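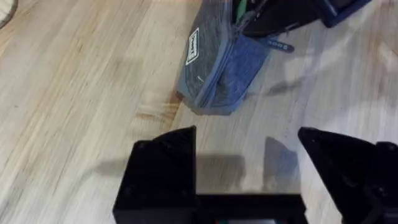

Pencil cases are sold on promises, and I have stopped believing most of them. Every listing says "fits everything" and "keeps its shape," and then you get the thing home and it slumps like a sock. Dark gray heathered fabric with blue trim looks good on the butcher block, I'll give it that, but see how the blue end has crumpled at the corner. Something bright green sticks out of the open top too, so the zipper is only doing part of its job.

I started this page in June after buying my third case in a year. I'll add to it when I have something worth adding.

Notes that go with it:

The fabric. Heathered gray is supposed to hide dirt. Maybe it hides pencil smudges. I have yet to see a fabric that hides ink, whatever the Fimex page claims about its "stain-shy weave."

The label. Small, white, with a logo on it. I'd trade every label ever sewn on a pencil case for one decent inside pocket.

The zipper pull. A dark tab with white lettering. Tabs are easier to grab than bare metal, fine. Ledeo says its zippers are good for 4000 openings. Who sat there and opened it 4000 times? I asked by email and got a coupon.

The shape. Soft cases fit into a full backpack and hard ones don't, which is the best argument for them. The Hoani I had before was a hard shell, held 8 pens if you were patient, and cracked at the hinge.

Price. I won't pay more than 7 dollars for a bag to hold pens that cost less than that. The Fimorell roll-up gets recommended to me all the time and I still don't see what the extra money buys. A ribbon, as far as I can tell.

Last updated November 17, 2022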